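Cloth Handling Working Group - Minutes
Unilthorpe workshop, January, 2:00 pm

Present: the Brarau teleoperation crew, two from Olteanu, one from Ratberg (by phone, mostly hold music).

1. Last minutes
Approved, after "the arm was persuaded" was changed to "the arm was restarted."

2. Demonstration count
The log stands at 2403 demonstrations, all driven by hand from the leader arms. Of the last 92, the reviewers kept 71. Most of the rest were thrown out for long pauses in the middle, during which the operator was thinking. The robot has learned to think too, in the same spots, for just as long. Operators are asked to do their thinking before pressing record.

3. Operator style
Olteanu reported that its two operators pick up cloth differently, one by the corner and one wherever the gripper happens to land. The policy now splits the difference and grabs air. Agreed: corner first, everyone, including those who feel strongly about it.

4. Two-arm work
Discussion of how to teach both arms on the same table. Ratberg wants each arm shown its part separately. Brarau wants one person driving both. 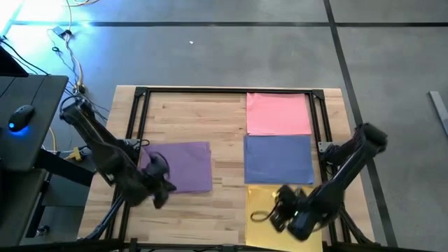 Brarau's case was that handing cloth across needs one pair of eyes and one bad mood. Ratberg's reply was lost to the hold music and will be taken as read. Trial agreed: 30 demonstrations each way, same cloth, same operator.

5. Any other business
Pedal for stop and pedal for save are still identical. Brarau to label them - in large letters.

Closed 3:10 pm. Next meeting in February, same room.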